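Slide 1. Title. Say good morning, check the mic at the back.

Slide 2. The site
- Gamasness is a small burial ground on a low headland. The chapel beside it is gone apart from one wall footing.
- We opened 65 graves over three seasons. Most lie east to west, on their backs, with no goods.
- Grave 1003 is the reason for this talk. Adult woman, same layout as her neighbors, nothing on the surface to mark her out.

Slide 3. What the teeth told us
- Explain isotopes in one sentence: the water you drink as a child leaves a signature in your enamel.
- Her values don't match the headland or anything inland of it. They fit a warmer, drier place.
- The closest match in our comparison set is the group from Toledo. Say "closest match" and leave it there. It doesn't mean she was born in Toledo. 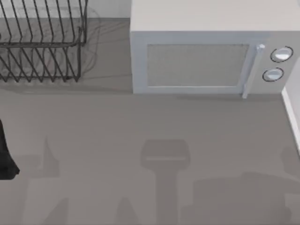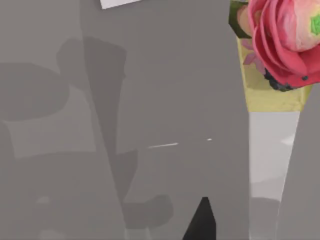 Slide 5. Dating
- Radiocarbon on a rib puts her close to the year 1000. The coast diet correction moves the range later by a generation or so.
- Sample 3137 is the rib. The tooth has its own number, so don't mix them up if someone asks.
- A second lab run is due in March.

Slide 6. How might she have traveled?
- The Utis harbor accounts mention southern cloth and oil, but the surviving copies are later than the grave.
- Trade is one option. Marriage, service, slavery and pilgrimage are others. We can't choose between them from bones.
- Pause here. This is usually where the first hand goes up.

Slide 7. Comparison with Pillside
- Pillside has two burials with similar enamel values, both men, both probably later.
- Their graves were cut in the same row as local people. Same thing at Gamasness.
- Skip the table if we're running behind.

Slide 8. Next steps
- DNA from the inner ear bone, if it has survived.
- Re-measure the Pillside teeth with our method.
- Leave the map up for questions.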